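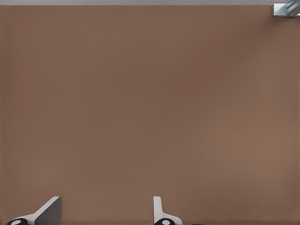
# Tudden wrist-view gripper test

The **Tudden wrist-view test** is a simulated tryout for two-finger robot grippers, and it's the one I keep coming back to when I want to know whether a new set of fingers is worth anybody's time. It grew out of the Cisside project, where I look after the wiki (you're reading one of my pages, so please fix my typos!). The point of it is simple: put different fingers on the same pretend arm, let the same controller drive them from the same wrist camera, and see which ones get the job done.

## The starting view

Every trial begins with the fingers wide open over a plain brown surface, and the rendered view is what the controller gets to work with. Both fingers come up from the bottom, white, each with a black rounded hub at its base and a small white dot in the middle of the hub. I'm fond of those dots. They sit level with each other, so if you load a new finger model and one dot has wandered off, you've probably got an offset wrong somewhere (I've done this more times than I'd like to admit).

The two fingers don't look alike from this angle. The left one slopes in and ends in a flat gray pad, while the right one shows up as a thin upright tab that flares out at the base. People new to the test file this as a bug about once a season, and then we all have the perspective talk again.

## Fingers tried so far

Two finger sets have had a full run, plus one that I'd call half finished.

- **Hapeta wide.** Long reach, big opening, very forgiving when the arm comes in crooked. It hides more of the view as it closes, though, and the controller gets nervous about that.
- **Hapeta short.** Same pads, less finger. Lovely on low objects, hopeless on anything tall.
- **Carnamberg soft tip.** The tips bend, and getting bendy things to behave in our simulator has eaten most of a December for me. Scores are on hold until the contact settings stop drifting.

## How a run works

A full run is 648 trials. The arm starts from the same pose, an object gets dropped in at a random spot, and the controller has up to 14 seconds to pick it up and hold it. We log the grasp, the hold and the path of the arm, and that's the lot. I used to log finger force as well, but the numbers jumped so much between simulator versions that comparing them was a waste of an evening.

The controller stays frozen for the whole comparison. This matters a lot! An early round let each finger set have its own tuned controller, and we ended up comparing how patient the tuners were.

## Known problems

Plain matte surfaces are kind to cameras. Real benches have glare and scratches and crumbs, and a finger that does nicely over smooth brown can have a rough day on a real bench. There's a textured version of the surface in the Cisside files, but it slows the rendering down and I haven't had the heart to rerun everything on it.

Shiny things near the top of the view also deserve a mention. The controller sometimes takes an interest in metallic stuff off in the corner and heads that way when it should be looking between the fingers. I've tried masking the corner, which helped the Hapeta short and did nothing at all for the wide one. No idea why. If you work it out, put it on the talk page.

## See also

- Cisside controller settings
- Hapeta finger models
- Carnamberg contact notes (unfinished)

Last edited 2022-03-19.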